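3.2 Keeping the cell in shape

We run Alva, our two-arm cell, on a plain dark gray mat, and most of the upkeep is boring stuff. Every Sunday I power up both arms, look for green on each base, and push the connectors back in by hand. Then I check the gripper fingers for play - the right one loosens faster, and I still don't know why.
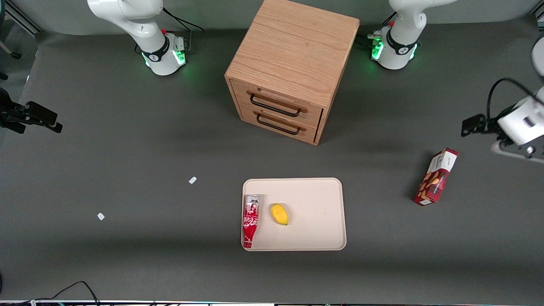
Figure 2. Alva with both grippers over the mat, the two-drawer cabinet, and the tray holding a can and a small yellow fruit.

We swap the finger pads after 200 grasps. We used to wait longer, but by then cans were slipping on us! The cabinet goes back to its marks before each block of 18 runs, and if either arm has been unbolted I redo the whole calibration - no shortcuts there.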